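Manual do organizador de mesa Okimo, modelo Vutument
Secção 2: Montagem, arrumação e limpeza da caixa transparente

Esta secção explica como montar a caixa transparente com armação de metal e como colocar dentro dela as peças pequenas de papelaria. Leia todos os passos antes de começar. Se a sua caixa veio já montada, pode passar para a parte 2.2.

2.1 Montagem

1. Escolha uma mesa plana e de cor clara. Numa superfície clara é mais fácil de encontrar os parafusos que caem.

2. Abra a embalagem pelo lado da etiqueta. Não use faca nem tesoura com ponta, porque as paredes transparentes riscam com facilidade.

3. Retire as paredes e as varetas de metal. As varetas são oito, todas do mesmo comprimento. Se faltar uma vareta, não continue a montagem e escreva à loja Fikre, onde o produto foi comprado, com o número de referência 2,706 (caixa baixa) ou 2,579 (caixa alta). O número está impresso na etiqueta e deve ser escrito com a vírgula.

4. Coloque a parede do fundo sobre a mesa, com a película de proteção virada para cima. Retire a película devagar, a partir de um canto.

5. Encaixe as varetas curvadas nos cantos. A ponta da vareta deve entrar até ao fim do encaixe. Quando entra bem, ouve-se um pequeno estalo.

6. Encaixe as outras paredes, uma de cada vez. Não aperte ainda os parafusos.

7. Verifique se a caixa está direita. Se um canto fica levantado, solte a vareta desse canto e encaixe outra vez.

8. Aperte os parafusos com a mão. Não use chave elétrica.

Cuidado: as pontas das varetas são finas. Mantenha os dedos longe do canto durante o passo 5 e não deixe as varetas soltas ao alcance das crianças.

Nota: "curvadas" no passo 5 quer dizer que a vareta tem uma pequena dobra na ponta. Na primeira edição deste manual esta palavra faltava e alguns clientes montaram as varetas ao contrário. Nesse caso a caixa não se estraga, mas abana.

2.2 Arrumação das peças

1. Limpe o interior com um pano seco antes de pôr alguma coisa dentro.

2. Ponha primeiro as peças planas, encostadas à parede. Capas, separadores e folhas de plástico ficam melhor em pé.

3. Ponha depois as peças mais grossas, ao lado das planas. Deixe espaço para entrar dois dedos, senão é difícil de as tirar.

4. As peças muito pequenas (clipes, borrachas, pontas de lápis) devem ir para o saquinho Gramitz, que se vende separado.

5. Não encha a caixa acima do bordo. O peso em cima faz abrir as paredes.

Nota: as cores vistas através das paredes transparentes podem parecer mais claras. Isto é normal e não é defeito do material.

2.3 Limpeza

1. Esvazie a caixa e vire-a sobre um pano macio.

2. Lave as paredes com água morna e uma gota de detergente neutro. Não use álcool, que deixa as paredes baças.

3. Seque as varetas logo depois, principalmente nos cantos, onde a água costuma de ficar.

4. Passe também o pano na mesa, no sítio onde a caixa vai ficar. Um grão de areia debaixo da caixa pode riscar a mesa quando ela é arrastada.

Cuidado: levante sempre a caixa com as duas mãos, pela parte de baixo. Não a levante por uma só vareta.

2.4 Posição na mesa

A caixa pode ficar direita ou em diagonal, conforme o espaço que tem. Em diagonal, o canto de metal fica virado para a pessoa e as peças vêem-se de dois lados. Deixe livre a parte da mesa à frente do canto, para poder trabalhar sem bater nas varetas.

Edição revista, abril de 2025

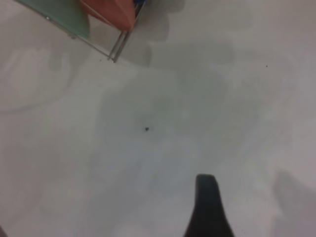
Fig. 2. Caixa em diagonal sobre superfície branca, com o canto de metal e uma peça cor de laranja salmão.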